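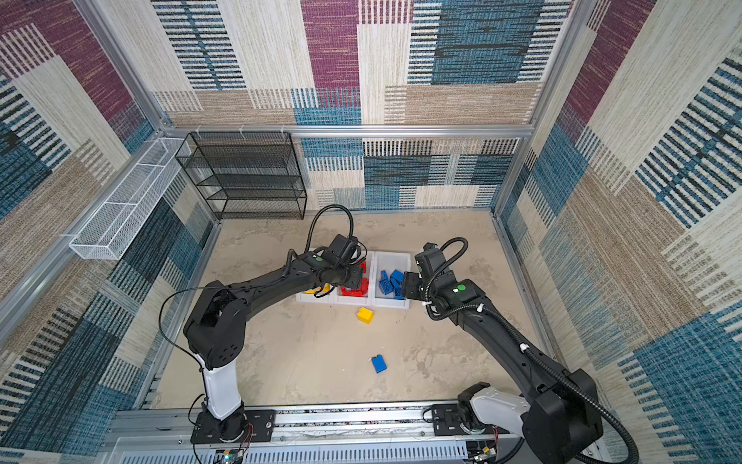
Cell 2, block sorting: both arms over the bins, one yellow and one blue block on the bare surface.

Wamness bench review — bimanual sorting, Ruka policy
Pre-publication inspection, October
Scope: physical cell, and whether the reported sorting result stands up

1. Mounting plates bolted to front rail
OK. Both checked with a wrench.

2. Cable hoses clear of the grippers at full reach
PASS WITH COMMENT. The hoses arch high over the wrists. Fine over the bins. I would like to see the left one with the arm folded back before I sign this line without a comment.

3. Circuit boards at front protected
FAIL. Boards and red wiring sit low at the front, where people lean in to reset blocks. Fit a cover.

4. Emergency stop reachable from both sides
OK. Tested twice, both arms halted.

5. Enclosure walls
OK for safety. Comment for the authors: the patterned fabric is described in the draft as "visual clutter for robustness." It was the same fabric in the same position for every trial. That is one background, however busy. Either swap the panels or drop the word robustness.

6. Bin positions recorded
FAIL. The draft says bins were "randomized." The log has them side by side near the back in all 139 trials, with shifts of 2 cm at most. Call it jitter.

7. Color order varied
FAIL. Yellow, red, blue, left to right, every time. A policy that learned "left arm goes left" would score well here. Run at least one block of trials with the order changed — this is the first thing any reader will ask.

8. Success criterion written down before trials
PARTIAL. Written down, but it counts a block as sorted when the gripper opens over the correct bin. Blocks bounce. Score what is in the bin at the end.

9. Blocks left on the table counted as misses
UNCLEAR. The Cirillo scoring script drops any trial with a block outside the marked area. 7 trials went that way. Put them back in and report the number again.

10. Baseline run on the same cell
FAIL. The Biltwood baseline comes from 67 trials on the older bench, with different lighting. The gap between the two methods may be real. I can't tell from this, and neither can the authors.

11. Operator interventions logged
OK, with times. Better than last round.

Result: cell may keep running with a person at the stop. Item 3 to be fixed before the next session. The claim in the abstract is not supported until 6, 7, 9 and 10 are closed. Item 8 can be done from the recordings.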